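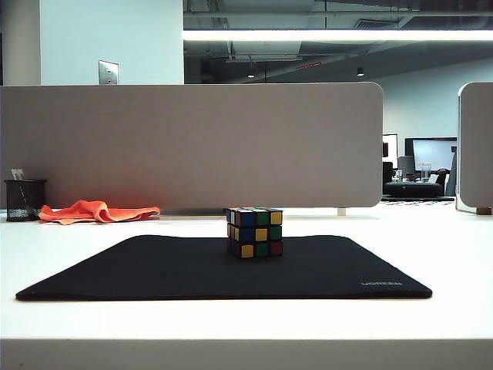
A scrambled cube on a black mouse pad.

The puzzle shop on Marchand Street has a bell on the door that sticks, so I stood there jiggling it for a bit before the owner of Pirkico waved me in. She was eating soup behind the counter and asked if I minded. I did not mind! I'd been wanting to talk to her since September, when a friend gave me a 2000 piece jigsaw from her shelves and I lost most of a month to it.

She opened the place after 20 years doing payroll for a furniture company. "I liked payroll," she told me. "People never believe that. You get to the end and it balances, and you go home." Her first order was 200 jigsaws from a small maker called Broment, and she stacked them in her hallway because the lease hadn't started yet.

So who buys them? "Nurses," she said right away. "Night shift people. And dads who say it's for the kids." The big 3000 piece ones go slower than you'd think – most folks don't have the table for it – and she'll talk you out of one if you mention a cat.

I asked about the missing piece problem, and she put her spoon down for that. She takes secondhand puzzles now, but only if the seller has finished it once and will say so. "I ask them to their face. They get very honest or they leave."

She doesn't do many puzzles herself these days (her eyes get tired), but she has one going at home, a harbor by Hanis with far too much sky in it. Her sister does the sky. "I do boats," she said, and then a customer came in wanting gift wrap and I ended up holding the tape.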